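What the second bench will cost us

14/07/2021

I've been putting off the budget for the second Grendunitz bench, so I'm writing it down where I can find it again. The arms are the fixed part of the quote and I can't do much there. Spare yellow fingertips are cheap, and Soler sells them in bags of 9. I ordered two bags.

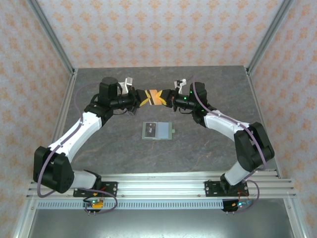 Both arms on one orange and tan piece, over the green-edged case.

Aluminum rail is the next item. Painemal wants 400 dollars for the front rail and posts, cut to length. Stulley quoted 63 less but won't ship until December. I'm going with Painemal.

The purple tubing I would buy again, plus extra for the elbows, where it needs slack.
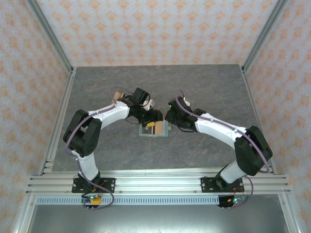 That leaves 600 dollars for control boards, wiring and wallpaper for three walls. The wallpaper is the smallest line on the sheet and took the longest to choose. If the boards come in over, I'll drop the second set of mounting plates and order them next year.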